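Rudd Centre Kitchenware Collection: Gallery

Updated 11/09/2018

The Rudd Centre holds 342 items of everyday kitchenware, most of them donated by households in the Hemau district. The collection records how families cooked, served and stored their food, and it remains open to students and members of the public by appointment.

A selection of 209 items will go on display in the Zaner Room in November. The remainder will stay in storage on the lower level, where shelving supplied by Stakeck was installed earlier this year. Entry to the display is free, and groups of more than 4 are asked to book ahead.

Items are shown in this gallery in the order in which they were catalogued. Colours may vary slightly from one screen to another. Catalogue notes are kept brief, and fuller records can be requested at the front desk. Copies of gallery pictures may be ordered for private study.

Cookware, item 200 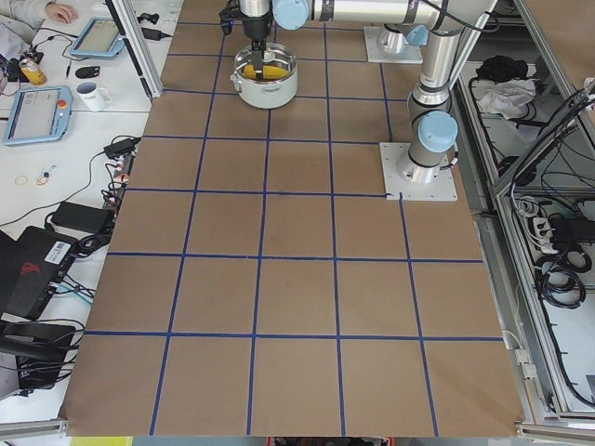

Cooking pots make up the largest group in the collection and were catalogued first by material, then by the style of handle. Lids are listed separately where they survive. The stainless-steel pot at item 200 has two small side handles, a form well suited to lifting with both hands, and is entered under silver-coloured cookware. Visitors wishing to compare handle styles may ask for the cookware list.

Enquiries about donations should be made in writing to the Collections Office, Rudd Centre.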